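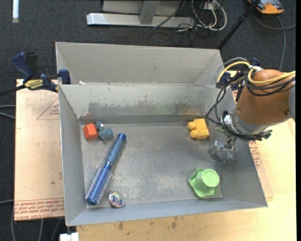 How do you keep a junk drawer from taking over again?

We moved into a small place in Toledo in February and I love it, but the kitchen has exactly 3 drawers. One of them has already turned into the place where batteries, rubber bands, takeout menus and spare keys go to live. I've emptied it twice! Both times it filled back up before the month was out. Do dividers really help, or do I need to rethink the whole thing? Would love to hear what works for other people in small kitchens.

pepperjar_oh

Oh, I love this topic! Dividers helped me a ton, but only after I quit buying them first. Dump everything out on a towel, sort it into piles, and live with the piles in old shoebox lids for a week or so. You'll see which ones you keep reaching into (mine were tape, scissors and pens) and which ones just sit there. Then measure the drawer on the inside, including the height, and get dividers to fit the piles you kept. I have the Fletora spring-loaded kind and they're great, they slide over when you need a bigger section and they come right out for washing.

Also, takeout menus can go! Every place near me has theirs online now. Spare keys got a hook inside the coat closet with a paper tag on each one, and that freed up a whole corner. Batteries I'd move out too, and put tape over the ends of the 9-volts so they don't touch anything metal.

quiltsandcoffee

just get a smaller drawer lol. but seriously I use muffin tins, work fine

rt_900

Seconding the muffin tin, I had one for years in my old apartment in Esgate! Check that your drawer is deep enough to close over it. What fixed it for me was a basket by the front door for anything that comes out of a pocket. I go through it on the first of the month while the coffee brews, and hardly any of it ends up in the kitchen anymore. Good luck, and post an update when you've got it set up!

marigold_lane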